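Search this feed
Enter keyword

Nair Household Automation Desk
A thread on chores and machines, prepared by Thitima Paisan. (1/7)

Members frequently ask whether a machine can yet put away the groceries. Our April reading list covers kitchens and stock rooms, and drinks cans come up in both. (2/7)

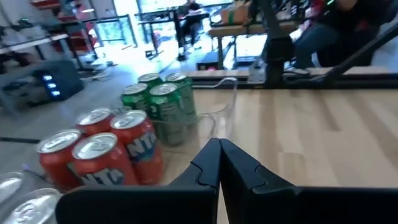
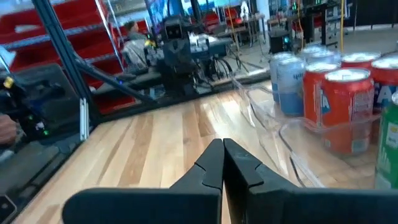
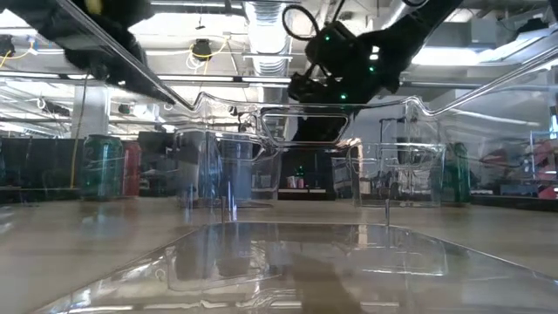
Cans and clear plastic containers at the robot workspace; the last view shows a raised tray.

Upright cans are a fair place to begin. They are rigid, regular in shape and sold everywhere. A method that works on one can has a good chance of working on the next. (3/7)

Clear plastic is harder. Cameras pick up reflections and whatever lies behind the wall of a bin, and the edge itself can be difficult to locate. Large trays add a second problem: two arms must agree on height and angle. (4/7)

The Desk asks suppliers for results over 1,000 attempts, with every human correction recorded. Gravberg submitted 254 attempts for its shelf-stocking trial. We have requested the remainder before publishing a rating. (5/7)

Betero reports on 800 attempts at loading a household refrigerator. Its log does not separate full cans from empty ones, and we have asked for that as well. Zollirard has not yet replied. (6/7)

Our present view: supervised sorting on a shop floor is a reasonable purchase to consider. For the home, we advise members to wait. Kitchens differ too much from one another, and few have space for a fixed arm. Questions may be left under this post. (7/7)

Contact the Desk | Copyright Nair | Back to top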